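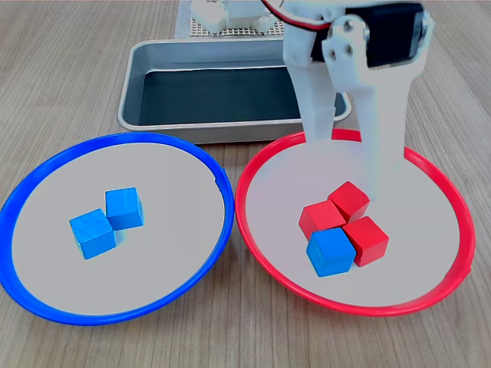 Two blue cubes on the blue-rimmed plate, and one more blue over among the reds.

Sorting Day: Can a Machine Put Things Where They Go Yet?

Nov 11, 2024

I have been asking the same question at kitchen tables and in stockrooms for a good long while now, which is whether any of these arms could take a chore off somebody's hands, and I mean a dull, ordinary chore (matching socks, putting the spoons back with the spoons, sorting a bin of mixed returns at the back of a shop). My sister wants one for the socks. My old boss at Zieliński, the hardware store where I worked for nine years, would have wanted one for the drawer of loose fittings, which held 1268 pieces the winter we finally tipped it out and went through it by hand, and I still remember how my back felt afterward!

So this gallery is about sorting. The job is small wooden cubes, red and blue, and dishes with red and blue rims, and a metal tray with a dark lining. If you have ever put away toys with a four-year-old you already understand the assignment. Ksawery Sobczak, who has looked over my pages since the first Pludus gallery in April, thinks I'm too generous to machines in general, and he may be right, so I've tried to keep the cheering down this time.

What I like about cubes is that you can tell at a glance how the chore stands. With laundry there is always an argument (is that navy or black?) and with dishes there is always the one lid that belongs to nothing. Red and blue leave very little to argue about, and when the colors match the rims you can go and put the kettle on.

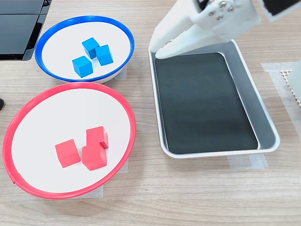
I would call that sort of tidiness the bar a machine has to clear before I'd let it near the fittings drawer. A person does this kind of thing while talking on the phone. You don't think about how far to open your fingers, or whether you'll knock the neighbor of the thing you're after, and you certainly don't think about the rim of the bowl. All of that has to be worked out for an arm, and the part I had underestimated, before I started paying attention to these things, is how much trouble it makes when the pieces sit right up against each other. Fingers need somewhere to go. I have the same difficulty getting the last olive out of the jar, so I do sympathize.

The other half of it is noticing. Suppose a piece has ended up in the wrong dish. A shop assistant sees it in passing and fixes it without being told, and a good one will check the other dish as well. For a machine to be worth its shelf space in a house, I think it has to do that too, and keep doing it on a dull afternoon when the light has changed and somebody has bumped the table.
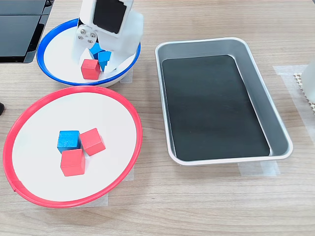 What Would Count as Done

I keep a little rule for myself, which I first scribbled down for the Solia page and have used ever since. A chore is done when I don't have to go back and look. My dishwasher passes. My robot vacuum passes in the hall and fails miserably under the piano, where I found 56 cents and a very dusty hair clip last month. A sorting arm would need to get to the point where I'd walk out of the room with a mixed pile on the table and come back without wondering.

Are we there? For the home, I'd say not yet, and I would be suspicious of anyone selling you otherwise. For a shop floor with the same few parts in the same few places all day long, I'm warmer to the idea than I was a year ago. Tape on the table to mark where a dish belongs is a perfectly sensible thing in a stockroom, and we used to do it for the paint cans. My kitchen, on the other hand, has never had anything in the same place twice.
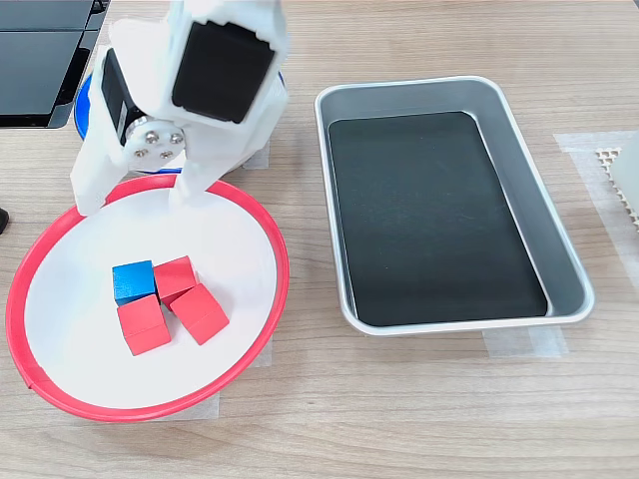

One blue cube with three reds in the red-rimmed dish, and the jaws open above it.

If you do this sort of work for a living, with or without a machine, I'd love to hear which pieces give you the most grief. The washers were mine.

We use cookies to remember your gallery settings. By continuing to browse you accept our cookie policy. Accept | Manage settings

Recent galleries
Pludus: A Morning of Folding Towels
Solia and the Problem of the Bottom Shelf
Esus: Packing Lunches by the Dozen
529 Buttons and a Very Patient Aunt
The Fittings Drawer at Zieliński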